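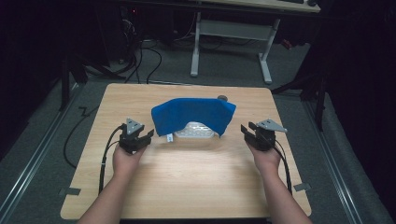

# Zarkell Cloth and Tray Set

Updated in April
By the Postitz tabletop group

## Summary

Short clips of cloth handling on a small wooden table. Most of them involve covering a tray or basket with a cloth, uncovering it, or folding the cloth flat next to it. The set has 600 clips, split into 4 folders by task.

## What is on the table

- A blue, felt-like cloth, rectangular. It holds a curve when pushed up, so it often stands in an arch with a hollow underneath.
- A white plastic item with a grid of holes, listed as `tray` in the labels.
- Small extras, listed as `other`. These vary and are not part of the task.

The table has a light finish and rounded corners. The floor is gray carpet.

## Folders

- `cover` - cloth goes over the tray
- `uncover` - cloth comes off and is left on the table
- `fold` - cloth is folded in half, then in half again
- `shift` - tray is moved with the cloth still on it

## Labels

Each clip has a start state and an end state for the tray: `hidden`, `partly hidden` or `clear`. If any part of the tray shows, use `partly hidden`. A bulge in the cloth does not count as showing.

## Known problems

- 12 clips in `fold` have the wrong end state. Fixes are in `fold_fixes.csv`.
- The Ruawai copy is missing the last 40 clips of `shift`. Use the main copy.
- White tags are sometimes labeled as part of the tray - check these before using the outlines.

Contact: Fetetti data desk | © Zarkell | Back to top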